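4.2 Who decides when the towels are dry?

The households in Witville disagree about very little in writing and a great deal in the laundry room. We asked members of each household, separately, to tell us when a load was finished. Their answers rarely matched. One respondent in the Rampersad building held that a towel is dry when it stops feeling cold. Her husband held that a towel is dry when the machine says so, and that feeling it is an insult to the machine. They have shared a dryer since they married and have yet to settle the point.

Haf Yorath, whose earlier study of dishwashing we have borrowed from without much shame, called this kind of thing a "standing quarrel" – a dispute kept going because ending it would cost more than having it. Our interviews support her view. Respondents who described the quarrel in detail also described, often with some pride, the small repairs that followed it. Shirts were quietly put back in for another cycle. Socks were quietly taken out.

Season matters too. In February, when nothing can be hung outside, the dryer becomes the only court of appeal, and tempers shorten. Diaries from that month mention laundry more than they mention food, and one mentions it more than it mentions the diarist's children. We had expected cost to come up here. It came up mostly as a weapon, used by whichever person wanted the cycle to end.

We coded each dispute into one of 3 types: disputes over time, over touch, and over fault (Figure 3). Fault was the hardest to code, as both parties tended to claim innocence in the same breath.

Figure 3. A domestic dryer with its door open.

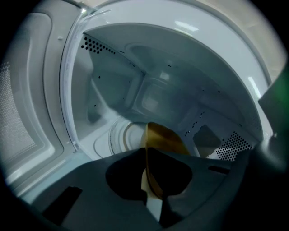 Touch disputes proved the most durable. People will yield to a clock, but they trust their own hands, and they don't much trust anyone else's. Section 4.3 takes up ironing, where we found fewer quarrels and far fewer people.

Comments (2)

Jasine, 12/23/21
My mother is the Rampersad respondent in spirit. Has anyone tried this with thermostats?

Cistametti
Good section, but I think you let the husband off lightly. Also, folding deserves its own type.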